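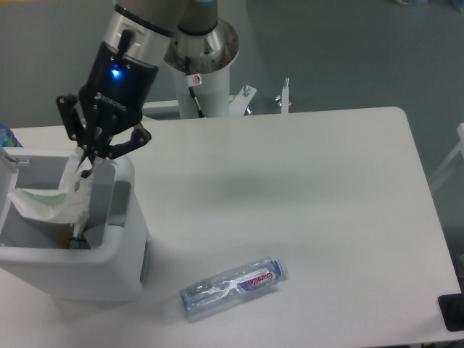 **Notes, allotment society talk, 27 Aug slot. 20 mins + questions. DON'T READ THE SLIDES**

Start straight in. Kitchen waste. Who's got a caddy at home, hands up. Who hates it, hands up again (leave a gap, let them laugh)

- we started composting food scraps at Nerkard in June last year
- before that: garden waste only, three open heaps by the back fence, all of them dry as a bone
- 848 kg of peelings, coffee and tea leaves in the first year. weighed on the old bathroom scales so take it as it comes
- say the number slowly

**Why the heaps were so slow**

All brown, no green. Twigs, dead stalks, autumn leaves, cardboard. Sat there. I turned one in spring and found a newspaper I could still read the football in.

Food scraps are wet and full of nitrogen. Mix the two and it gets going. Two buckets of brown to one of green is what we use, by eye. Books all say something different, don't get drawn into it, lost ten minutes on this at Hasow.

**What goes in**

Veg peelings, fruit, coffee grounds, paper filters, eggshells (crush them!! whole ones come out whole). Tea bags only if you rip them open, plenty have plastic in the paper. Bread in small amounts, buried deep.

Not in: meat, fish, cheese, cooked rice, cat litter. Someone will ask about citrus. Citrus is fine. Someone will then say worms hate it. That's a wormery, different thing, go and have a cup of tea with them after.

**Liners**

This is the bit people argue about so keep it short

- "compostable" on the bag often means a hot council plant, not your heap
- we put in 100 of the cornstarch sort at Atallah plot to see. Dug over after 90 days, still pulling out green strings
- now: newspaper in the bottom of the caddy, or nothing and rinse it
- if you must use a bag, tip it out and bin the bag

**Smell and flies**

Smell = too wet or no air. Put brown on top every single time. I keep a sack of torn up egg boxes next to the heap so theres no excuse.

Fruit flies: same answer. Cover it. Freeze peelings in hot weather if you've got room, thaw on the way down.

Rats. Be straight with them, yes we had rats, at the Flilel end. Wire mesh under the bay, small holes, bent up at the sides. Turned the heap weekly after that and banged the boards when walking past. Not seen droppings since winter. Not promising anything.

**Turning**

Once a fortnight if your back allows. Fork from the outside to the middle. Should be warm in there, steam on a cold morning is lovely. If it's gone cold and still looks like dinner, more green, bit of water, turn again.

Ready when it's dark and crumbly and smells like woods. Almost 2 barrows each last autumn, went on the beans and the squash. Beans did well, squash got mildew, dont blame the compost.

**Finish**

- pass round the two jam jars (finished / half done), LIDS ON
- sign up sheet for the shared bays by the tea urn
- bring own bucket, with a lid
- questions. if none, ask them about bindweed in the heap, that always does it

Need: extension lead, jars, pen that works, sheet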